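Two grippers and a rota

2022-09-18

I have been meaning to write about work for a while, mainly because people keep asking me whether I still have a job. I do. It has changed a fair bit since December, though. 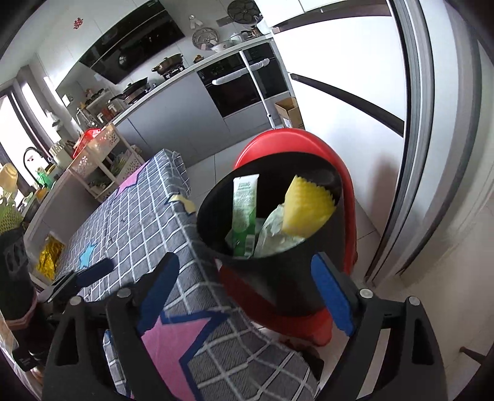
I used to clean. The firm is called Arkico and it looks after kitchens in staff flats, and for six years my day was bins, worktops, floors, then on to the next flat. Now half my shifts are spent doing the same jobs slowly with a gripper in each hand, so that the machines Sarkeria is building can learn from it. The other half is still ordinary cleaning.

Bins are the worst of it. With bare hands you don't think about a bin. With two fingers on each side you have to decide which bit of rubbish to go for first, and wrappers are hard to get hold of once they have slid under something. I did 632 goes at rubbish alone before the summer. The target for the year was 1000 and I am on 961, so I should be finished with bins soon.

Pay is slightly better on gripper shifts. My wrists are worse. We asked for a break every hour and got it, after Achilleas Karamanlidis wrote down how long each of us was holding the things up and took the sheet to the manager.

What I miss is the talking. On a normal round you work in a pair and chat all the way through. On gripper shifts you tend to go quiet, and by the end I have gone nearly a whole afternoon without saying much to anyone.

There are fewer early starts, and two people from our team have moved over to checking the recordings. One likes it and one wants to come back. New starters get a day's training on the grippers before they are shown where the mops are, which felt wrong to me at first.

I don't know what happens when the machines are ready. We have been told there will be work for us, looking after them and doing the corners they can't manage. I have asked for that in writing and am still waiting — the next staff meeting is after the new rota comes out, so I will ask again then.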